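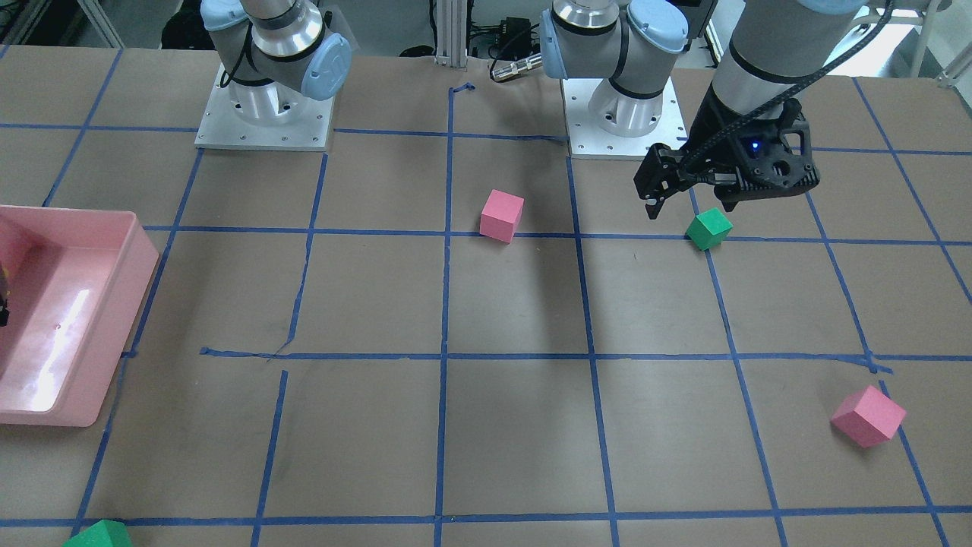 Foam cubes and the pink bin

Marjatta Saarela wrote:
> Does anyone know if the Brillden garage came with a paper insert? Mine has the box and all 3 cars but no catalog.

Mine did. It's a single sheet folded twice, with the garage on the front and the Firex trucks inside — item 482 is shown in red, though I've only ever found it in yellow. Roscoe Nakamura has one without the fold, so there may be two printings.
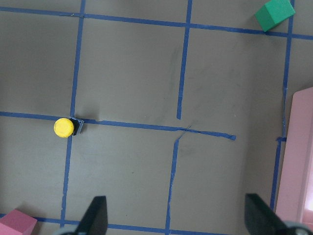 Green cube, blue tape

I can scan mine in June if you want a copy. The back panel is torn at one corner, but the order numbers are all readable.

Cathal Gilmartin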